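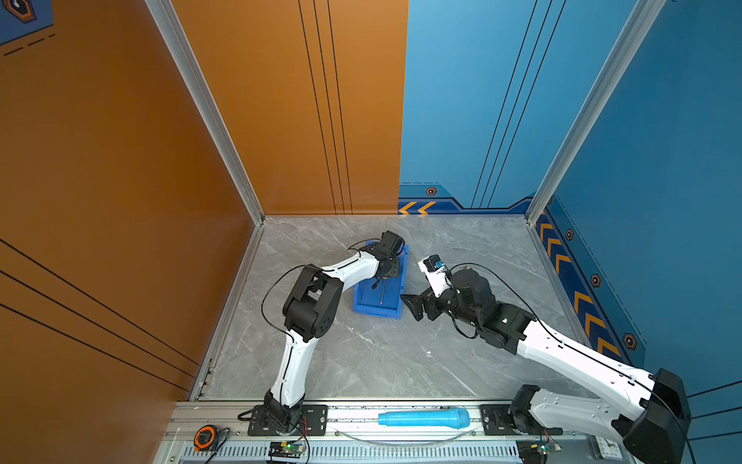 有人在初稿的页边批了一句：既然警报都发出去了，车还是往水里开，那再多装几个水位计又有什么用？我得承认，这句话让我把整节推倒重写了一遍。

4.2 警报到了以后，人在做什么

先交代一下数据从哪儿来。我手上有两批材料，一批是短信平台的发送记录，覆盖Busbridge到Skeltham这段河谷里的16处过水路面，一个雨季下来总共发出2,989条警报；另一批是雨季过后做的入户问卷，收回来717份（比我原先敢想的多！）。两批材料的口径其实对不太齐：短信是按手机号发的，问卷是按户填的，一户人家里可能三部手机都收到了，也可能只有出门在外的那一部收到。我试过硬把它们配对，配出来的东西自己都不信，所以下面还是分开讲。

短信这边最让我意外的是时间。我一直以为问题出在半夜，大家睡着了嘛，看不见。可记录摊开一看，延误最厉害的反而是傍晚五点到七点，也就是下班接孩子、路上车最多的那段。这时候基站忙，警报排着队往外走，等它到了，有的人已经在Akholm那段下坡路上了。那个坡我自己开过好几趟，弯道一过就是水面，天色一暗，路面和水根本分不出来，刹车的余地很小。

图3 灰色大理石纹地面工作区中的两台机械臂，左侧与后方为橙色和蓝色围板 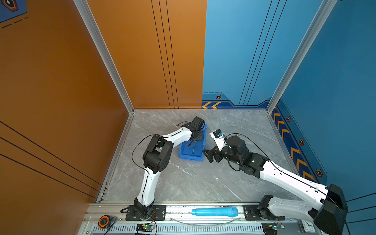 问卷这边就更麻烦些，因为人对自己冒的险记得特别宽容。我问的是“收到警报之后有没有改道”，多数人答有。可是接着问改走了哪条路，不少答案里的路本身也在那16处之内！我起初当成填错了，回头挑了几户重新打电话，人家讲得很清楚：水位高的时候绕到上游那一处，那里浅一点，底下是石头，轮子不打滑。换句话说，在他们看来这就叫改道，而在我的编码表里这算“继续涉水”。这个分歧我在附录里单列了一张表，两种算法都给，读者愿意信哪一种都行，只是比较不同河段的时候别混着用。

再说水位计。批注里那个疑问我觉得只对了一半。Leemans那一处从一月起把阈值调低，警报多了，抱怨也跟着来了，有人在问卷背面写了满满一页（字很小，我拿放大镜读的），意思是天天响，响到后来就当它是天气预报。我很能理解。但同一处的栏杆也是那时候装上的，警报一响就有人去放下来，所以涉水的减少究竟该记在谁头上，我分不开。要分开，得找一处只调阈值、不装栏杆的地方，而眼下这几处里没有。

还有一点，我本来打算放进讨论部分，想想还是写在这里。坐车的人和开车的人，说法差得很远。问卷里我特意给乘客留了四道题，问他们当时有没有开口劝过。几乎所有答“没劝”的人都给了同一类理由：司机熟路，自己不好意思。婚丧宴席、赶集、送货，一车人挤在一起，后排就算看见水漫过路沿，也只当前面的人心里有数。现有的短信是发给机主的，开头一句写着“请驾驶人注意”，乘客看了往往就把手机收起来。下一轮试发时，我会把这句改成对全车人说的话，发送对象和时段都不动，只动措辞，这样至少能看出这一句话占多大分量。

试发的文本和回收办法见4.3节，问卷原题放在附录二，编码表也在那里。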